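**Ticket 2178: Newspaper index, 1939 volume absent from public search**

Service: Umo catalogue (public search and staff client)
Raised by: Ladevau Regional Library, Local Studies
Assigned to: Naidu, Application Support
Priority: Medium
Status: Resolved, pending confirmation from the reading room

Patrons using the public search are unable to retrieve any entry from the 1939 volume of the newspaper index. The entries can be opened in the staff client when the record number is known. Searches by surname, by headline and by date return the volumes on either side as expected. Local Studies first received enquiries on the matter in July, after the index was reloaded.

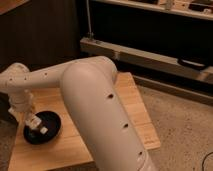 *Page last changed: Friday, 4:20 pm, by Application Support*

This log is maintained for branch staff who field enquiries at the desk. Staff are asked to read it before raising a further ticket on the newspaper index. Requests concerning the photograph collection or the rate books should be lodged separately.

### Symptoms as reported

- A search for a family notice known to be in the volume gives "No results". The same search without a date limit also gives "No results".
- Browsing by title displays the volume heading, but the list beneath it is blank.
- Saved links to individual entries, including those printed on older research guides, open correctly.
- Behaviour is the same in the reading room, at the branches and from home.

The volume holds about 3000 entries. Local Studies advised that none appear to have been lost and that the bound printout agrees with the staff client wherever it has been checked.

### Initial checks

Application Support confirmed that the volume was set to "Public" and that no embargo had been applied. The browser cache was cleared on a reading room computer, with no change. A patron account and a staff account were then compared, and both gave the same blank list.

The search index for the volume was rebuilt from the administration menu. The rebuild finished without displaying an error. The entries were still absent from public search the following morning. Staff should note that the rebuild screen reports "Complete" once the job has reached the end of the file, whether or not any records were skipped, and the word should be treated with some caution.

The load report was then requested from the server. It had been written to Narnia, the older of the library's application servers, in a folder that is no longer linked from the administration menu. Access was arranged the same afternoon.

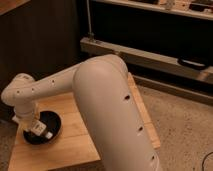 ### Cause

The load report shows that each entry in the volume was rejected at indexing with the message "Date out of range: end precedes start". The records themselves were stored, which explains why direct links and the staff client continued to work.

Entries in this volume were keyed with a start date and an end date, a practice adopted when the index was still kept on cards and a notice might run over several issues. In the source file, the end date column had been left blank for single-day notices. Earlier versions of Umo read a blank end date as equal to the start date. The current version reads it as zero, and the check therefore fails. The multi-day notices failed as well, as the column had been exported in day-month order and was read in month-day order under the default profile.

Other volumes were keyed with a single date and are unaffected.

### Corrective steps

1. Export the volume from the staff client using the "Full record" template. The "Brief record" template drops the page and column reference and must not be used.
2. Copy the start date into the end date column wherever the latter is blank.
3. Set the import profile to "Day first". The profile reverts to the default when the session is closed and needs to be selected again each time.
4. Run the import in test mode and read the load report on Narnia before proceeding.
5. Run the import in full, choosing "Overwrite existing", so that the record numbers on printed research guides remain valid.
6. Rebuild the search index for this volume alone. A rebuild of the entire catalogue is unnecessary and slows public search during opening hours.

In test mode, 8 entries were still refused. Each carried a question mark in the date field, entered by the original indexer where the issue could not be identified. Local Studies authorised the removal of the question mark and its transfer to the notes field, with the wording "Date uncertain in source".

The full import was carried out before opening. Searches by surname, headline and date now return entries from the volume, and the browse list is populated. 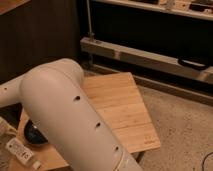
Ladevau replied that the sample searches supplied with the original enquiry had been repeated at the desk and were satisfactory, but asked whether entries marked as uncertain would still sort in date order, given that several patrons work through the volume page by page.

Application Support advised that these entries will sort by the start date on file, and that the note is displayed on the full record only. A request to show the note in the results list may be lodged as an enhancement. The ticket will remain open until the reading room has confirmed that the browse order is acceptable.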